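I got to the Deltbridge open day a little after two and went straight upstairs to the robot room, which was what I'd come for! They're gathering examples for a learning system, one short run at a time, and I was told they had 104 by lunch and wanted 20 more before closing. I stayed far too long – my coffee went cold – watching the black arm, the pale bowl and the little blue thing with its black top.

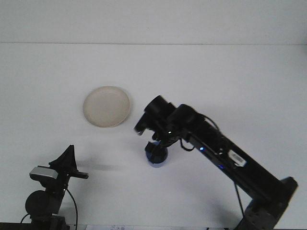

Rohani Pillai thought they should keep the clumsy runs too, so the system gets to learn from a few bad grabs.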